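Dark T-shirts coming out of the wash with gray streaks – detergent or machine?

Asked by stasico_j, 3 Jun 2004
Category: Laundry and Clothes Care

Hi all. We moved to Mulstead in May and took over the old washer that was in the house, a Lukby top loader. Ever since, my dark shirts have been coming out with pale, chalky streaks, mostly across the shoulders and down one side. Lights look fine. I use powder, one full scoop, cold water, and I fill the tub pretty full because I hate doing laundry more than once a week.

I've tried a second rinse and it helped a little, but then the streaks showed up again on the next load. My sister says it's hard water. The neighbor says it's the machine and I should junk it. I really don't want to buy a washer right now! Is there anything cheap I can try first?

2 answers

Answer from Gervasio Montecinos

Your sister might be right about the water but I'd start with the powder. A full scoop in cold water in a stuffed tub is a lot to ask, it never gets a chance to melt and it ends up sitting in the folds. I did exactly this for years and blamed everything else.

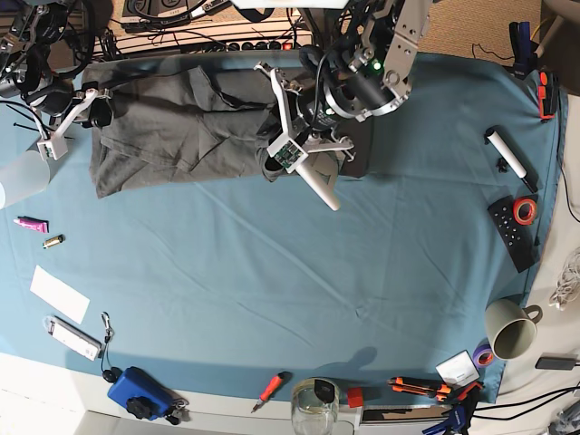 Streaks from powder come off if you rub them with a damp rag, so try that before you do anything. If they don't budge, it could be minerals or even worn-out dye, and that's a different fight. Check in daylight, with the shirt spread out on something that isn't dark. A shirt left crumpled like the gray one on my blue cloth will hide half of what you're looking for, and you'll swear it's clean until you put it on.

Next load, do this. Cut the powder to half a scoop. Put it in first, let the tub fill some, swish it with your hand, then add the clothes. Leave enough room that they can move around. Turn everything inside out. If your water is hard, a little white vinegar in the rinse is worth a go (don't ever mix it with bleach, please).

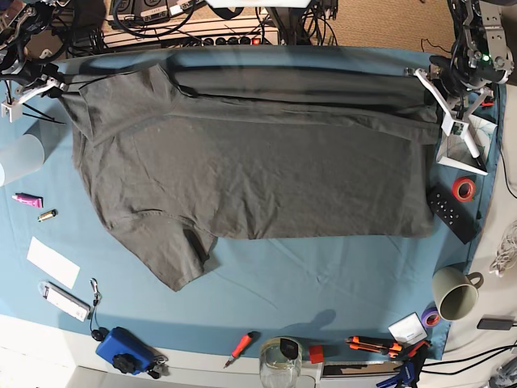 Charcoal T-shirt pulled out long on the blue cloth.

Once you've got it stretched out, look along the creases – that's where mine used to show up worst. And don't put a streaky shirt in the dryer until you've dealt with it. I'm not sure it sets the stuff for good but it sure felt like it.

Answer from popescu_home

Agree with the above, mostly, but nobody mentioned the softener. If you use liquid softener and pour it straight on the clothes it leaves marks too, only they feel kind of waxy. Skip it for 3 loads and see.

Heavy things are the other problem. I had a fleece that went in with the T-shirts every single week and it soaked up so much water that nothing else got rinsed. Now all the sweatshirts and hoodies wait for their own load.
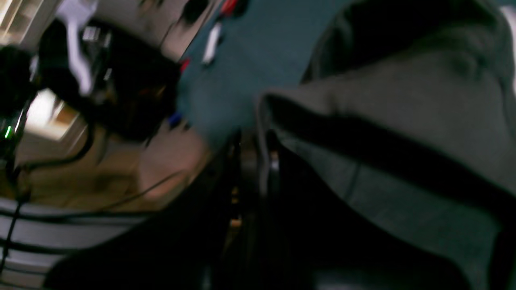
Gray hooded top, blurry.

Also run the machine empty on hot once, with two cups of vinegar, before you listen to your neighbor. The old Lukbys have a filter under the agitator cap on some models – mine did, and what came out of it was disgusting. Took me ten minutes and I didn't need any tools, just had to pull hard. Maybe yours has one, maybe not, the manual should tell you. If you don't have the manual the model number on ours was inside the lid.
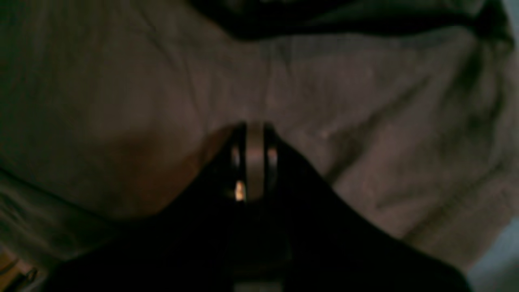
Dark close-up, with the silver-gray metal block in the middle.

Comment from stasico_j

Thanks both! Rubbed one with a damp rag and it came right off, so powder it is. Half a scoop tonight. No softener here. I pulled on the agitator cap and it won't move at all, does it twist or do I just need to pull harder?

Comment from popescu_home

Mine pulled straight up. Wiggle it a bit first.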